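Tue 21 May

Floor pickup, second round. Writing this fast before the Skilgate call so forgive the spelling.

Setup same as before: Prumar arm, Ferna fingers, Kazmi planner on the old build (new build still crashes on load, ticket open). Chore list is the short one. Pick up sock, pick up bottle, pick up soft packaging, push chair in. No mopping, no stairs, nothing with water.

76 tries logged before lunch. Socks good. Soft stuff in general good once the fingers get a fold to hold on to. Bottles lying down ok, bottles standing ok if nothing is behind them. Thin film and plastic sheet still bad. The planner sees it, moves to it, closes, comes up with nothing and then reports success. That last part bothers me more than the miss. A person who drops something knows they dropped it.

Need a grip check from finger gap after close, before the lift. Should be a ten line change. Wrote that in September too.

Shiny tile is the other headache. Glare moves when the arm moves, so the depth goes soft in patches and the planner treats a patch as either a hole or a thing. Twice it slowed down for nothing at all. Turning the exposure down helped the glare and hurt everything dark. Dark furniture against dark gap under furniture = one big blob. Table legs at a slant also confuse it, it wants them vertical.

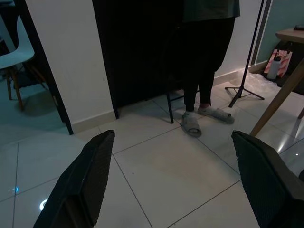

Skilgate wrote back that none of this matters to their customers if the thing takes ten minutes to clear a room a kid could clear in one. They would take a machine that only does socks, so long as it does all the socks and stops when someone walks through. Fair I guess. They also want it to stay away from anything it isn't sure of and leave it on the floor, and they would call that a finished job. I would call it half a job but they are paying.

So – people in the room. Slow zone is set at 2 meters, which in a room this size means it is nearly always in slow mode. Tried to shrink it, planner ignored the setting, went back to default. Have to look at whether Kazmi reads the value at start only. Legs without a head in view are still tagged as person most of the time but the tag flickers, and every flicker restarts the path. Hold the tag for a second or so after it drops? Cheap fix, try first.

Time per item is still too long. Most of it is looking, very little is moving. Approach, stop, look, correct, stop, look. Could skip the second look for anything big and soft.

Log file is at 1,381 lines and half are the same exposure warning, somebody please mute that one.

Can it do chores yet: socks yes. Tidy a room, no. Wouldn't leave it alone with a floor I hadn't checked frist.

To do
grip check before lift
tag hold
ask Kazmi about the zone value
matte mat under the table, see if depth settles
10 more runs with bubble wrap, fingers only, no planner
charge the spare battery pack, it was flat again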